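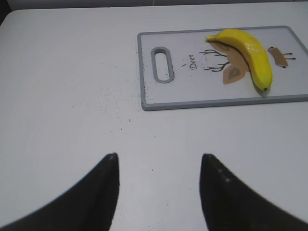
Beca Voyle wrote to ask whether the Plerkby interviews are word for word, and could I please say so up front? Fair point! They're close. I take out my own ums and leave the players' in, because half the charm is hearing a left back think out loud after a loss.

So, what you're getting: 477 post-match interviews from the Surkorlow soccer league, split into 866 text files (long ones run over two). I've been typing these up on my lunch breaks since December, and my spelling of the away team names wobbles a bit.

File names go date, home team, away team, speaker. If the speaker was a coach there's a c on the end

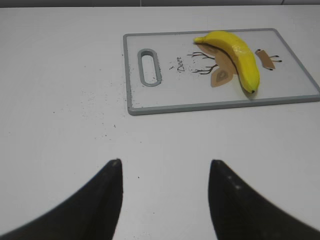 and if it was a goalkeeper there's a g, which I added for a friend and then kept. In 69 files the wind got into the mic and I've put [wind] where I lost words. Please don't guess at those!

The Michalski Cup games sit in their own folder, all 14 of them. Penalty shootouts are in the notes column.

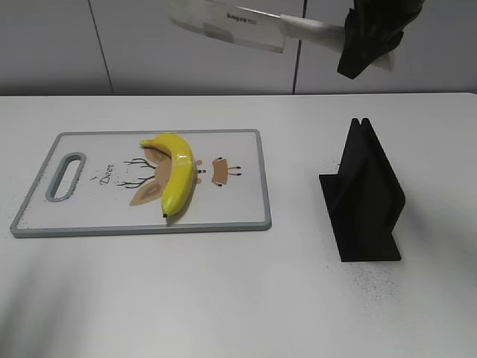
Knife with "bayco" on the blade.

Last updated 2020-01-06. Use it for whatever you like, just mention Plerkby, and send me corrections through the Urosico page.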